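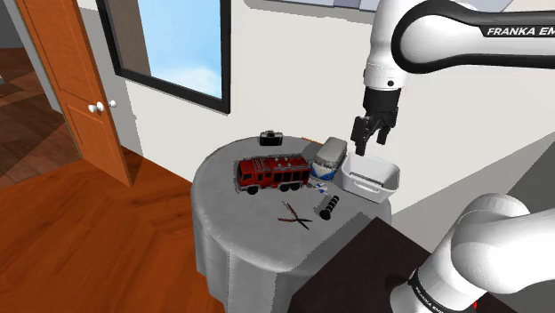

스타홀름 인구표 나왔길래 급하게 씀

2021년 3월 11일

점심시간에 쓰는 거라 두서없음. 미리 양해를.

우리 동네 연간 인구표가 드디어 올라왔다. 2월에 올린다더니 또 늦었음. 매년 이맘때 기다리는 사람이 나 말고 또 있을까 싶은데, 다운로드 받으려니까 접속이 잠깐 안 되더라. 있긴 있나보다.

일단 총인구. 1,382명.

작년보다 줄었다. 줄 거라고는 다들 생각했고, 나도 작년 이맘때 글에서 줄 거라고 썼다. 근데 막상 숫자로 보니까 좀 그렇다. 여기 처음 이사왔을 때는 초등학교가 반이 두 개씩 있었는데 지금은 학년을 합쳐서 수업한다. 표를 안 봐도 아는 얘기긴 하지.

출생

여섯 명. 아니 표에 나온 대로 쓰자. 6.

한 해 동안 태어난 애가 6명이라는 거다. 처음엔 오타인줄 알았다. 뒷장에 월별로 쪼갠 표가 있어서 더해봤는데 맞음. 빈칸인 달이 더 많다. 빈칸이 0인지 집계가 안 된 건지 표시를 안 해놓은 건 매년 똑같고, 매년 메일 보내는데 매년 답이 없다. 올해도 보낼 거다.

출생이 적은 해가 한 번 있다고 해서 큰일은 아니라고 본다. 이 정도 크기 동네에서는 두세 집만 사정이 달라져도 그래프가 확 꺾인다. 그래서 나는 출생률 같은 비율은 동네 단위에서는 잘 안 쓴다. 분모가 작으면 비율이 널뛴다. 비율로 쓰면 있어보이긴 하는데 그 다음 해에 두 배 됐다 절반 됐다 난리가 남. 지역신문이 재작년에 그걸로 "출생률 급등" 기사 썼다가 일 년만에 "급락" 쓴 거 기억하는 분? 나는 스크랩 해놨다.

전출이 더 문제

진짜 눈에 들어온 건 이쪽. 나간 사람이 들어온 사람보다 40명 많다. 자연감소보다 이게 크다.

어디로 갔나 보면 대부분 부부로(Buvuro) 쪽. 역이 거기 있고 병원도 거기 있고 뭐 당연하다. 돌린(Dolline)으로 간 집도 꽤 되는데 거기는 왜 인기인지 모르겠다. 집값이 싼가? 아시는 분 댓글 좀.

나이별로는 이십대 초반이 제일 많이 빠졌고 그 다음이 의외로 칠십대. 이십대는 학교랑 취직이니까 그렇다 치고, 칠십대는 작년까지는 별로 안 나갔었다. 시본 오술레반(Siobhán Ó Súilleabháin, 한글로 이렇게 쓰는 게 맞는지 모르겠음. 본인한테 물어봤는데 웃기만 함) 할머니가 옆집인데 이분도 가을에 딸네 동네로 옮길 생각이시란다. 내년 표에서 칠십대 전출 한 칸이 올라가면 그중 하나는 시본 할머니인 거다. 이런 걸 생각하면 표 보는 게 갑자기 재미없어진다.

할머니 말로는 히르보넨(Hirvonen) 버스가 오후 노선을 줄인 게 컸다고. 병원 갔다가 돌아오는 차가 없어서 매번 누구한테 부탁해야 하니까 미안해서 못 살겠다고 하셨다. 이건 표에는 안 나온다. 전출 사유란에는 그냥 "가족"이라고 찍히겠지. 사유란 항목이 직장, 학업, 가족, 주택, 기타 이렇게밖에 없다. 교통이 없음. 교통을 넣어달라고도 메일 보냄. 답 없음.

1인 가구

이건 올해 처음 들어간 표. 드디어!! 몇 년을 졸랐는데.

혼자 사는 집이 약 300가구. 표에는 끝자리까지 안 나오고 반올림을 해놨다. 개인정보 때문이라는데 총인구는 끝자리까지 다 내면서 이건 왜 반올림인지 기준을 모르겠다. 아무튼.

꽤 많은 거다. 근데 우리 골목만 봐도 그렇긴 함. 나 빼고 양쪽이 다 혼자 사신다. 건너편도. 저녁에 불 켜진 창문이 집마다 하나씩이다.

여기서 조심할 거. 1인 가구라고 다 외로운 노인 이런 게 아니다. 나이로 나눠놓은 걸 보면 삼십대 사십대도 많다. 주중에만 여기 살고 주말엔 다른 데 가는 사람들도 주소가 여기면 1인 가구로 잡힌다. 반대로 서류상은 아들이랑 사는데 아들은 몇 년째 외국에 있는 집도 있음. 그런 집은 2인 가구다. 서류랑 실제가 안 맞는 게 얼마나 되는지는 아무도 조사 안 했고, 나도 모른다. 감으로는 적지 않을 듯.

그래서 1인 가구 숫자만 가지고 돌봄 예산 짜면 엉뚱한 데로 간다. 이 얘기는 콘수엘로 알카라스(Consuelo Alcaraz)가 더 잘 안다. 동네 방문간호 하는 친구인데 어제 이 표를 보내줬더니 답장이 한 줄 왔다.

"내가 가는 집 절반은 여기 안 잡혀."

전화로 더 들으려고 했는데 바쁘대서 다음에. 들으면 따로 글 쓰겠음.

사망은 짧게

작년이 작년이었으니까 다들 이 칸부터 볼 거 같은데, 생각보다 그 전 해랑 차이가 안 난다. 살짝 늘었다. 살짝. 이걸 가지고 우리 동네는 무사했다고 말하긴 이르다고 본다. 부부로 병원에서 돌아가신 분들이 어느 쪽으로 집계되는지가 각주에 있는데 각주가 두 개고 서로 말이 다르다. 첫번째 각주는 주소지 기준, 두번째는 신고지 기준이라고 되어있음. 둘 중 뭐냐고. 이것도 메일감이다.

정정 나오면 이 문단은 고친다.

작년 글에 달린 질문 몇 개

작년 인구표 글에 댓글로 물어보신 것들 중에 답을 못 한 게 있어서 몰아서.

외국 국적자도 들어가냐. 들어간다. 주소 등록을 했으면 들어감. 나도 들어가 있다. 단 등록이 늦으면 다음 해로 넘어간다. 내가 그랬음. 이사 온 해에는 통계상 나는 아무데도 안 살았다.

여름 별장 사람들은. 안 들어간다. 그래서 칠월에 빵집 줄 서있는 거 보고 인구가 늘었다고 느끼시는 건 착각이다. 빵은 진짜로 모자라지만.

엑셀로 정리한 거 공유해달라. 해드리고 싶은데 파일이 엉망이다. 칸 이름을 나만 아는 말로 써놔서. 주말에 정리해보고 되면 올림. 약속은 안 함.

앞으로 몇 명까지 줄 것 같냐. 모름. 예측은 안 하기로 했다. 삼 년 전에 한 번 했다가 첫해부터 틀렸다. 그때 글 아직 있으니까 찾아서 비웃으셔도 됨.

학교 없어지냐. 이게 제일 많이 물어보시는데 인구표로는 모른다. 취학 연령 표는 따로 나오고 그건 더 늦게 나온다. 나오면 보겠다. 다만 올해 태어난 애들이 학교 갈 때쯤이면 뭐... 지금처럼 합반으로도 힘들지 않을까. 그 사이에 애 데리고 들어오는 집이 있으면 달라지고. 들어온 집이 아예 없는 건 아니다. 전입표 보면 열 살 밑으로도 칸이 차 있다. 적어서 그렇지.

표 보실 분들께

원본은 동사무소 홈페이지 공지에 있는데 찾기 힘들다. 공지 말고 "자료" 밑에 "기타자료" 밑에 있음. 왜 기타인지. PDF고 표가 그림으로 들어가 있어서 복사가 안 된다. 나는 손으로 옮겨 적었다. 그러니까 위에 숫자가 원본이랑 다르면 원본이 맞고 내가 틀린거다. 발견하시면 알려주세요.

그리고 재작년 거랑 비교하실 때는 주의. 경계가 바뀌었다. 강 건너 몇 집이 돌린으로 넘어갔음. 사람은 그대로 사는데 표에서만 사라진 거라 그냥 빼면 감소가 더 커 보인다. 작년 거랑 비교하는 건 괜찮다.

메일은 오늘 저녁에 세 개 다 보낼 예정. 빈칸, 교통, 각주. 같이 이름 올리실 분 있으면 저녁 먹기 전까지 댓글 주세요. 점심시간 끝나서 이만. 오타는 나중에 고침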